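Home | About | Our work | Reports | News | Contact

Pelano Community Language Exchange
Progress report to the Lulirier Fund
Last updated: 24 February 2025

Dear Sheyla,

What a half-year it has been! When we wrote to you in September we had a borrowed room, a cupboard of second-hand textbooks and a lot of hope, and I'm delighted to say the exchange is now running every week and has filled up far faster than we dared to plan for. This report covers attendance, the phrasebook, the pairing scheme and the budget, and ends with a request about the summer.

Attendance first. We have logged 936 visits, counting each person once per session. The Portuguese and Swahili tables are the fullest, and the English table has become so lively that we split it in two, with slower conversation by the window and quicker chat near the door (people move between them during the evening, and we let them). Our best surprise has been the older learners. Several had told us at sign-up that they were past learning anything new, and they are now the ones who stay behind to finish a conversation on the stairs.

The pairing scheme took longer to get going. We asked people to name their level, and hardly anyone could, so the first matches were rather hit and miss. Nuno Peixoto rewrote the form to ask what people want to be able to do – ring the surgery, read to a grandchild, follow a football commentary – and the matches have been much happier ever since. Pairs now meet for an hour, half in each language, and they pick their own place.
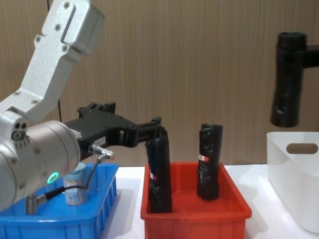
Idrisa Khaemba told us at the January review that half an hour each way was too short for beginners, who spend the first ten minutes plucking up courage, and asked whether new pairs could stay in one language for a whole meeting and swap the next time. We thought this was a splendid idea. Five pairs are trying it now and we'll let you know how they get on.

The phrasebook is the part I most enjoy telling people about. It began as a sheet of useful sentences for the bus and the post office, and it has grown into a proper little book with a chapter on small talk, which learners kept asking for. Kheri Kaijage edited the Swahili pages and threw out everything that sounded like a hotel brochure. We printed 300 copies at Jemal and most have gone, many of them to the library in Skodaveck, where they sit on the front desk. A second printing will correct two spelling mistakes and add a page on telephone numbers, dates and prices.

On money, we are within budget. Printing came in a little under and refreshments a little over, as the evenings run longer than we had allowed for. Travel grants for tutors have been claimed more slowly than expected, and I have been reminding people that the money is there to be used. The full table of spending went to your office by post.

Two things are still unfinished. The recordings to go with the phrasebook have not been edited, and the children's table has yet to find a regular tutor. We have spoken to a retired teacher who is very keen, and we hope to start after Easter.

Lastly, the summer. The original plan was to close through July and August, but learners have asked us again and again to stay open, and the tutors would love to. Could we carry the unspent travel money forward to cover room hire for those weeks? I would be very glad to talk it through by phone whenever suits you.

With warm thanks from all of us,

Ryan Whitlock
Coordinator

Contact us | © Pelano Community Language Exchange | Back to top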